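Wet lab notebook, suturing bench
15 Mar 2018
Present: me, Kuldeep Rastogi. Lesia Onyshchenko looked in twice and left once.

Tissue out of the fridge first thing. The delivery note from Ladico says "assorted, trimmed", and the trimming seems to have been done by somebody in a hurry to be elsewhere. Two pieces went back in the tub as too thin to hold a stitch. The rest is good stuff, thick enough to take a decent bite and with that cobbled patch on the surface that everyone complains about and then chooses anyway.

Kept it damp with saline from the spray bottle. Last October we let a piece dry out over lunch and spent the afternoon sewing what was in effect a shoe. The spray bottle now lives on the bench and is not to be borrowed for the plant.

Aim for today: interrupted stitches along one closure line, black thread, even spacing, square knots. No running sutures until the interrupted ones stop looking like fence repairs. Ordered thread was Akolgo, curved needle, and we have 36 packets left if the drawer label is to be believed. It was written by Kuldeep, so I have my doubts. 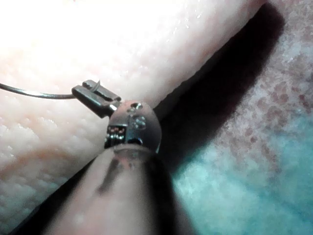 Grip on the needle matters more than I wrote last time. Too near the point and you run out of needle before you run out of tissue. Too near the thread end and the thing swivels as soon as it meets resistance. I have settled on two thirds back from the point, square to the jaws, and then let the curve do the travelling. Kuldeep holds it further back and says it's a matter of style. His entry points wander. So do mine, but I don't call it style.

The bumpy area is a nuisance for spacing. A bump looks like a good landmark until you push on it, and then it is somewhere else. Better to measure from the last stitch and ignore the scenery.

Glare was bad again. The surface is wet and the Hiltier lamp has two settings, off and interrogation. Tilting the head away from the bench helped a little. Tracing paper over it helped more, until it began to curl and smell, so that is the end of tracing paper. Lesia says there is a proper diffuser in the Clesetti cupboard. I have looked in the Clesetti cupboard. There is a kettle in it.

Knots. First throw is fine, second throw is fine, and somewhere between the two the first one relaxes. Keep a bit of tension on the standing end while you set up the second loop, and pull the ends flat, opposite ways, along the surface. Pulling upwards looks dramatic and lifts the edges.

Tail length: 6 mm, please, both of us, every time. I know it's dull. It's also the only way anyone can compare one line with another.
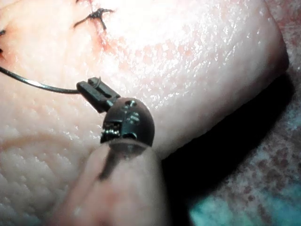 Photo: suturing bench, wet lab

Long thread is the other thing. Leave too much and it drapes itself over everything and finds the previous knot to hook on to. Leave too little and the last throw becomes a negotiation. Starting length of 18 cm suits one stitch with enough over to handle comfortably. I wrote 100 on the whiteboard as a target number of knots for the month and someone has added a sad face.

Lesia's remarks, copied down before I could improve them: bites too shallow on the near side, knots sitting on the line when they should be off to one side of it, "otherwise recognisable as surgery". Kuldeep is having that last bit printed.

To do:
Move knots off the line.
Count the packets. Somebody else count the packets.
New bulb or new lamp, whichever Ladico can send sooner.
Return kettle to kitchen.
Tub is back on the bottom shelf, lid on, labelled in large letters, well away from the sandwiches.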